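Section 4. Play Kitchen Tabletop: Placement, Layout and Resetting

4.1 Scope

This section covers placing the Hekmont play table, setting out the tabletop pieces, and returning the table to its starting layout between groups. Assembly of the legs and frame is described in Section 3. Cleaning agents are listed in Section 6.

4.2 Before you start

Check that the tabletop is level and that all leg bolts have been tightened according to Section 3.6. Leave at least 140 cm of clear floor along each long side. The table must not be used as a step, a bench or a changing surface.

CAUTION: The tabletop and legs together weigh over 54 lb. Two adults are required to move the table. Do not drag it.

4.3 Placing the oven

1. Clear the tabletop completely.
2. Wipe the surface with a damp cloth and let it dry.
3. Lift the oven by its base. Do not lift it by the door or the handle.
4. Set the oven down at the right side of the table.
5. Press down lightly on each corner. If the oven rocks, lift it and check for objects underneath.
6. Confirm that the door opens fully without touching other pieces.

WARNING: The oven is for pretend play only. If a real appliance has been substituted for the supplied oven, cut power to the outlet and remove the cord from reach before children enter the room. Never place toy food in or on an appliance that is connected to power.

NOTE: The fittings in the tabletop are part of the table. Do not pry at them or use them to hold small pieces.

4.4 Setting out plates and bowls

1. Place the large plate first, near the far edge of the table.
2. Place the small bowl to the right of the plate, leaving a hand's width between the two.
3. Turn both pieces right side up. Upside-down bowls are hard for younger children to grip.
4. Keep the near half of the table open as a working area.

Plates from the Jovel set and bowls from the Skirkico set may be mixed. Replacement pieces are ordered under part number 554.

4.5 Setting out the food

Use the layout for the sorting activity unless the lesson sheet says otherwise. Tall pieces are laid on their sides. Small fruit may start in a bowl or on the bare table, depending on the task.

CAUTION: Inspect fruit pieces for cracks and loose parts before each use. Discard damaged pieces. Check the age grading on the package before giving small pieces to any child under 3.

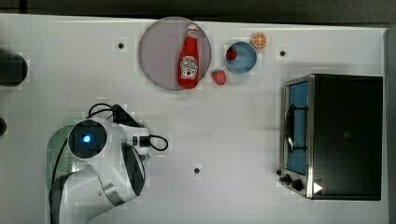

Toprak, 12 August 2025

Layout sheet B, starting position. Approved for use by Gergely Tóth.

The ketchup bottle lies lengthwise on the plate with the cap toward the far edge. One strawberry is in the blue bowl and one is on the table beside the plate. The orange slice goes past the bowl, toward the upper right.

4.6 Resetting between groups

1. Return all food to the tray.
2. Open the oven and check for pieces left inside.
3. Check the floor under the table.
4. Wipe the plate and bowl. Allow them to dry.
5. Repeat 4.4, then set the food according to the layout sheet.
6. Record missing pieces on the inventory card.

If a piece is missing and no spare is available, use another fruit of similar size and mark the change on the layout sheet. For storage at the end of the day, go to Section 5.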